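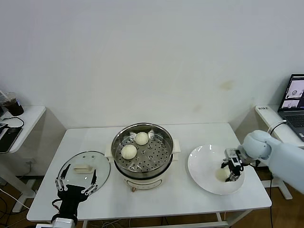 I came home from the Helidell open day in Clernorley with sore feet and a page of prices! We're supposed to order our first arm in July, so I mostly hung around the steamed bun station (two different hands on one table, a plain gripper and one with fingers) and pestered Gil-soo Moon about money.

He was very patient. The fingered hand costs 7 times what the gripper does, and you wait 20 weeks for it – ouch. For moving buns onto a plate he'd start with the gripper, and so would I. A mounting kit is another $1,541 per arm, which wasn't in my budget at all, and spare finger pads come on top of that.

Eun-seong Seo wants us to get a quote from Trurkach too before we sign anything. I've asked Helidell if we can rent for 2 months first, and they're getting back to me on the deposit.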